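Moltell README

G'day, and thanks for having a look. Moltell is a word list of the kitchen and garden terms my family and our neighbours used when I was growing up, half Polish, half country Victoria, and a fair bit that belongs to neither. I started typing it up in June from my nan's recipe cards and kept going well past the recipes.

What's in the folder

There are 2 files. words.csv has 1,731 entries, one per line, with the spelling, the meaning, who said it and where I heard it. sayings.txt has 314 longer phrases, mostly rude ones about the weather or somebody's tomatoes. Both are UTF-8, so if the Polish letters come out as rubbish, check your spreadsheet's import settings first (mine gets it wrong every single time!). 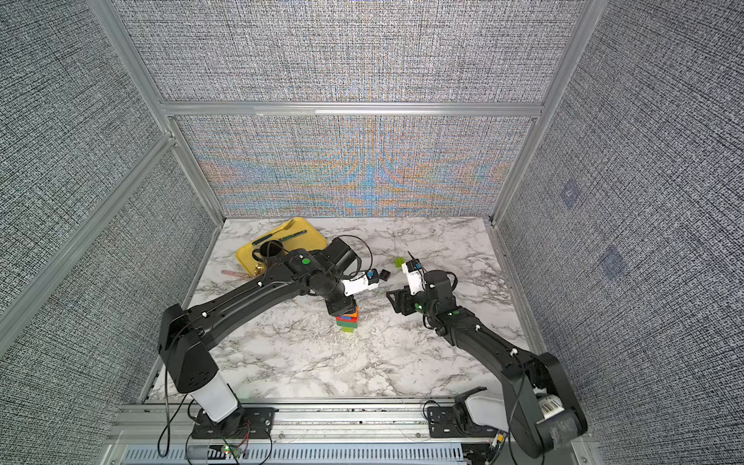
Spelling was the hard part. Half of these words had never been written down, so I went with whatever Bożena Duda reckoned looked right, and she has strong opinions about double letters. Where we couldn't agree, both versions are in, with a slash between them.

The "sure" column runs from 1 to 6. A 6 means I heard it myself more than once, and a 1 means somebody's cousin swears by it. Please don't drop the ones, they're my favourites.

Known problems

Colour words are a mess. Bird names too, especially the magpie entries. I haven't marked stress anywhere.

Using it

Do what you like with it, just keep Bożena's name next to mine. Corrections are welcome, and so are new words, as long as you tell me who said them.

Last updated December 16, 2019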